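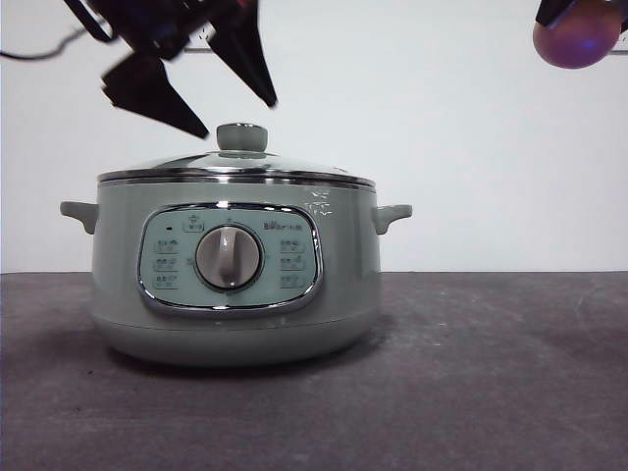 The lunch club at Presten Hall is going ahead this August after all, and I can't tell you how pleased I am! Forty of us put our names down in the spring and then it all went quiet, so I'd more or less given up. The old stove in the back kitchen still isn't mended (don't ask), so we'll be doing everything in electric pots this time. The sage-green one with the glass lid is my favourite of the lot, partly for the colour and partly for that great big dial on the front, which even I can manage without my reading glasses.

Pei-shan Hsiao is doing the first lunch, a chicken and ginger rice that I've had twice at her house and would happily eat every week. She wants people to come into the kitchen and have a go themselves, eight at a time, and then we all sit down together at one o'clock.

The raffle at Zukent Road brought in £263, which pays for the food and a few more bowls, and the Szűcs bakery is sending bread. If you've got serving spoons you can spare, bring them along with your name taped on the handle – we lost loads last year and I'm still missing my good ladle.

Names on the sheet by the door, please, or catch me after choir.

Filed under: Village Life, Food & Drink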